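Last updated November 10, 2020

Search this journal Advanced search Go

4.2 Where folding takes place

Most of the homes in the Calham sample had no table or counter kept for laundry. Residents folded where there was room, and in most cases that was a bed. We had expected the kitchen table to come first, as it did in the Gunawardena survey, but meals and schoolwork kept it in use for much of the day.

The bed has clear advantages. It is wide, it is soft enough to kneel on, and it is close to the drawers where clothes end up. It also has a cost. A mattress gives under the hands, so a crease pressed into heavy cloth does not hold as well as it does on a hard top. Residents told us this most often about work pants and jeans – shirts and towels gave them little trouble.

We logged 1,000 folding sessions in the first round, which began in January, and 3,000 by the end of the study. Sessions longer than 35 minutes were split in two before coding. Coding followed the scheme in Jayasinghe's earlier work on linen storage, with 7 garment classes.

4.3 Heavy garments

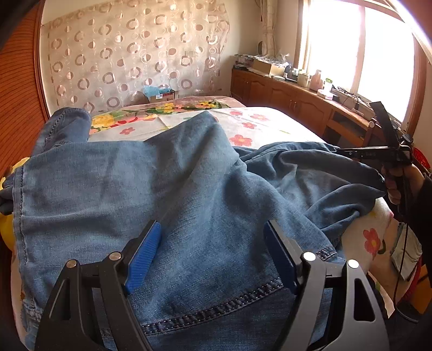
Figure 3. Jeans on a bed before folding, Calham sample.

Denim was the slowest class to fold in every home. The cloth is stiff, the seams are thick, and a pair that has been dropped on the bed keeps the shape it fell in. In Figure 3 the legs have bunched into ridges running across the floral bedspread, and one is lumped up toward the far edge of the mattress. A pair in this state has to be opened out before the first fold can be made, and we coded that step separately as "spreading."

Spreading was often skipped for T-shirts. For jeans it was almost never skipped, and some residents did it twice – once to find the waistband and again to line up the side seams. Prasanna Jayasinghe coded both passes as one step. The Hundov and Cenari homes are treated in Section 5.

Shares 7 Comments 0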